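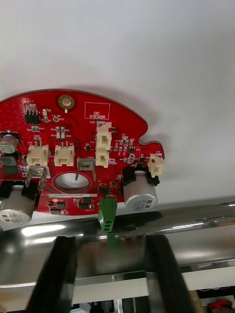
Week 8: Finding a parasitic battery drain

16 Dec 2003
Rhiannon Trevor
Reading time: 4 minutes

Okay, last set of notes before the break, and it's the one half of you have been asking me for since we did charging systems. Your car sits in the driveway for three nights, you turn the key and you get a click. New battery, alternator tests fine, belt is tight. Something is drinking the battery while you sleep.

A bit of drain is normal. The clock, the radio memory, the alarm and the engine computer all sip a little current with the key out. On most of the cars we get through the shop, anything under 40 milliamps I leave alone. The old Heton wagon we used in class was pulling 198 milliamps, and you saw what that did to it over a weekend (I had to push it in from the lot with two of you on the back bumper, thank you again).

What you need

A multimeter with a 10 amp range, a wrench for the negative terminal, the fuse chart for your car and some patience. I like the Breler meter because the leads are long enough to reach under the dash, but whatever you've got is fine as long as the fuse inside it is good. Check that first! I lost most of an evening once to a blown meter fuse, happily writing down zeros.

Setting up

Key out, everything off, hood up. Open the driver's door and push the latch closed with a screwdriver so the car thinks the door is shut. Take off the underhood lamp bulb if there is one. Then undo the negative cable and put the meter in between the cable and the battery post, red lead in the 10 A socket. Don't start the engine and don't turn on the headlights with the meter hooked up like this, you'll cook the fuse.

Now wait. The modules take a while to go to sleep and the reading will be high at first, then drop in steps. Give it half an hour. Go and have a coffee. People skip this part and end up chasing a drain that was never there - I marked two lab reports like that this term.

Pulling fuses

Once the number has settled, write it down. Pull one fuse, look at the meter, put it back, go on to the next. When the reading falls a good chunk, you've found the circuit. Look it up on the chart and see what lives on it. Do the dash panel and the underhood box, both of them.

If you pull every fuse and nothing changes, think about what isn't fused the usual way. The alternator is my first guess, a bad diode will drain a battery very nicely. Unplug it and look again. After that I go to anything added later: stereo amps, remote starters, trailer wiring. The Putitz van had a remote starter spliced in behind the kick panel and it took Mark's whole group to find it.

Glovebox and trunk lamps are worth a look too. Shut the lid, wait a bit, open it and feel the bulb. Warm means it stayed on.

For January

Read the Uchida handout on relays, all of it, including the page with the bad photocopy. Bring your own meter if you have one. Lab reports on the drain test are due first class back, with your starting reading, your settled reading and the fuse that did it. Draw the circuit by hand please - a photocopy of the chart doesn't count.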